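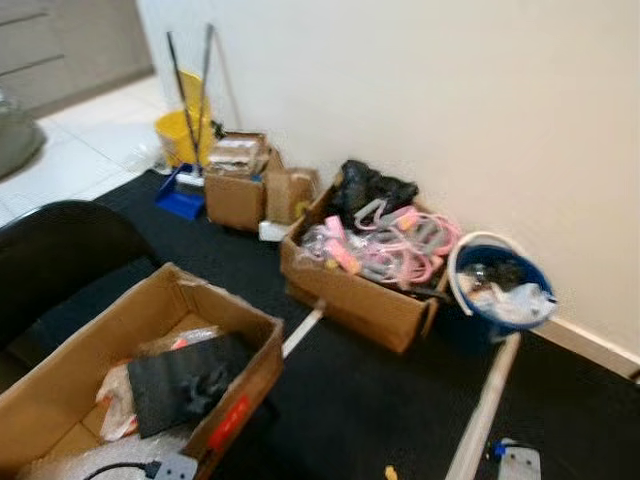
Pulora Item Tables is a set of plain text tables covering the items, drop rates and vendor prices in the adventure game Pulora, as of the April patch. It is a fan dataset, and the first thing to say about it is that a good part of what you have read elsewhere about drop rates in this game is probably wrong. Some of what is in these tables may be wrong too. The difference I can offer is a column telling you how each number was arrived at. Sorting game items is a lot like unpacking an open cardboard box next to your chair: you take things out one at a time, and you don't get to say what is at the bottom until you reach it. Most of the wikis skipped to the bottom.

Version and date

This file describes release 3 of the tables, dated 2023-08-30. Releases 1 and 2 should not be used. Release 1 copied its vendor prices from a forum thread and I no longer trust the thread. Release 2 fixed the prices and broke the item names in the Gonar region, where every helmet was listed as a shield.

What is in the tables

items.csv has 625 rows, one per item. An item that changes its name after an upgrade is treated as one item, with the later name in the column alt_name. People have argued for splitting these. I am not convinced, and the game's own inventory menu doesn't split them either.

drops.csv lists which enemy or chest yields which item, with the number of tries, the number of successes and the method code. No percentage is given. You can divide.

vendors.csv has buy and sell prices for every shop in Gonar and Plastomari. Prices in the traveling shop are left out, as they change with story progress in a way I haven't worked out.

regions.csv is a short lookup table of region names and their codes.

Method codes

A - tried in the game by the maintainer, on an unmodified copy, with a log kept.
B - tried by a contributor who sent in a log.
C - reported by a contributor without a log.
D - taken from the in-game guide book.
X - widely repeated, source not found.

Rows marked X are in the file only so that people stop mailing them to me as corrections. Please don't build anything on them. If you want a cautious version of the tables, keep A and B and throw out the rest. You will lose a lot of rows, and the ones you keep will be better.

How the drops were tried

For a row to get code A or B, the enemy or chest had to be tried at least 100 times on the same difficulty setting. A hundred is not a large number for a rare drop. An item that really drops once in fifty tries can easily show up zero times or five times in a run that long, so a row with one success should be read as "it can drop" and very little else. Tries made with the Lucky Bell equipped are in separate rows with bell set to 1.

About that bell. The common claim is that it doubles all drops. The logs I have don't show this for ordinary enemies. There may be an effect on chests in Plastomari, but the two logs that suggest it came from the same contributor using the same save file, and I would want to see it from someone else.

The Sugiyama Set

This gets its own section because it fills most of the inbox. The Sugiyama Set is a group of armor pieces that supposedly share a hidden bonus when worn together. The guide book mentions the pieces and says nothing of any bonus. I wore the full set for 16 fights and then took it off for 16 more against the same enemies, and the damage numbers overlapped so much that I couldn't tell the two lists apart. That isn't proof there is no bonus. It is a fair reason to doubt one that is described as "huge."

The column set_bonus is therefore empty for these pieces. Empty means unknown. It does not mean zero, and if your spreadsheet program turns it into zero on import, check your settings.

Known problems

Enemy names differ between the cartridge and download versions in a few places. The tables use the download names.

Nearly all of the code A tries were made on normal difficulty. Hard mode is covered mostly by code C, so treat it as hearsay.

The fishing items are a mess. Weather, time of day and bait all seem to matter, and the logs rarely record all of them. I would not use the fishing rows for anything beyond a list of what exists.

Sell prices for quest items are shown as -1 when the shop refuses to buy them. One script in circulation reads this as a price and reports that you lose a coin.

Sending corrections

Send the row, the new value and a log. A log needs the game version, the difficulty, what you had equipped and the result of every try, including the boring ones. Screenshots of a single lucky drop will be filed under C at best. Videos are fine if they are uncut - highlight reels are not logs.

Use

You may copy, change and republish the tables. Please keep the method column. Several sites have taken earlier releases and dropped it, and the numbers look far more certain there than they ever did here.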